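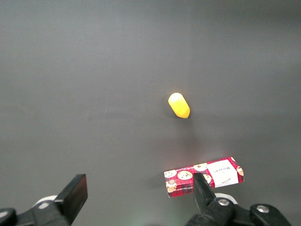
Matte dark gray top with a small yellow object on it.

Matte Tabletops: Frequently Asked Questions
Durnel Surface Finishing, Skidport

What does "matte" mean on your price list?
A finish with a low gloss reading. Light striking it is scattered instead of being returned in one direction. Dark matte colors can still show a pale band opposite a window or a ceiling light. It moves when you move, and it is not a defect.

How long before I can use the top?
Light use after 2 days. Full hardness takes longer and depends on room temperature. Do not cover the top with plastic sheet, cloth or a desk mat during this period.

What should I clean it with?
Lukewarm water, a drop of dish soap and a soft cloth. Wipe dry. For grease, leave the soapy cloth on the spot for 4 minutes and wipe again. Do not use scouring powder, melamine sponges, furniture polish or wax. Polish and wax fill the surface and leave glossy patches.

Can I use alcohol?
Yes, at 70 percent, on a cloth, for ink and adhesive residue. Do not pour it on the surface or let it stand.

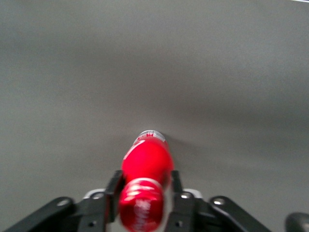
Ayman Smadi writes that he followed the alcohol advice on a Kandska charcoal top and the ink came off, but the wiped area looked darker than the rest until the next morning. He asks whether the finish has been damaged.

No. Residue left after wiping can change the tone for a time. Wash the whole top with soapy water, dry it, and compare again in daylight. If the patch is still there, send us the batch number from the label on the underside.

Why is there a shiny spot where my wrist rests?
Repeated rubbing flattens the high points of the finish. This is called burnishing. It cannot be washed off.

Can a burnished spot be repaired?
Small spots cannot be touched up without a visible border. The full top has to be abraded and recoated.

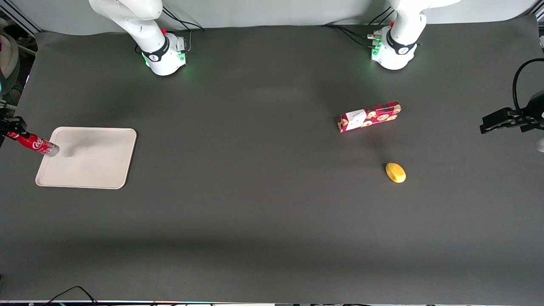 We recoat from edge to edge for that reason, and we quote by area. Anything bolted or clamped to the top has to come off first.

Is the finish heat resistant?
Up to 80 degrees Celsius for short contact. Use a trivet under pans and teapots.

Do you sell sample chips?
Yes, in all Kandska and Hijazi colors. Look at them under your own lighting before ordering. Requests go to Decha Sitthichai at the Skidport counter.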